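Trultness Table Project: Progress Report
Prepared by Edith Flores for the Liment Fund
July 7, 2019

We have good news to share, and more of it than I expected at this point in the grant! When you agreed to support us, the plan was to take the everyday business of setting out and clearing a shared table and turn it into sessions that people would want to come back to. The shared table at Trultness is where everything happens: snacks, paperwork, letter writing, somebody's mending. It also used to be where everything stayed. Your grant of $770 was meant to change that, and I think it has.

What we did first

We began with the storage. The old system was one deep drawer, and you had to take out the scissors, the tape and a great many takeout menus before you could find anything to write with. We emptied it completely (a very satisfying afternoon) and sorted what was in there into things for eating, things for writing and things that belonged in the trash. The last pile was the biggest. After that we bought 2 sets of small containers from Stilex, plus shelf labels in large type, and gave every item a home that people can reach while sitting down.

The labels took us longer than the shopping. Our first batch said "Stationery" and a few people weren't sure if that meant pens or envelopes, so we printed them again with plain words. "Pens" is a fine label. I wish we'd started there.

The sessions

Since then we have run three sessions on sorting and putting away. Each one starts with a small mix of ordinary things on the table, some food and some writing supplies, and we talk over where each of them should go. I had worried that this would feel like a chore. It doesn't at all! People have strong opinions about pens. We had a long and cheerful argument over whether a pen that only writes after a lot of scribbling deserves a place, and the final ruling was that it gets one more chance and then it's out.

Food has its own rules now. Anything baked goes on a plate, even if it's only one bun and you plan to eat it in a minute, and bottles stand well back from the paper. Baskets are for things on their way to somewhere else, and they get emptied before we go home.
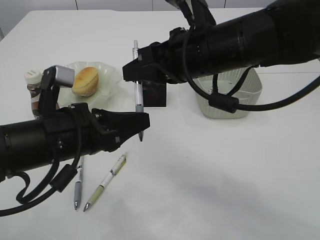

The rule about baskets came from the Stelmakh group, who share the building with us and have been generous with their time. They had tried letting theirs fill up over a week and found that it simply became another drawer. We've borrowed their habit of checking the basket last, right after the table is wiped, and it works nicely for us too.

What still needs work

Caps. Pens come back without them, and we have a cup of spares that don't fit anything. We are also short of plates on busy afternoons.

Next steps

In September we would like to repeat the sessions with a new group and try the same labels in the kitchen. There are 2 shelves there waiting for them, and I'll send the receipts for the containers with the next report.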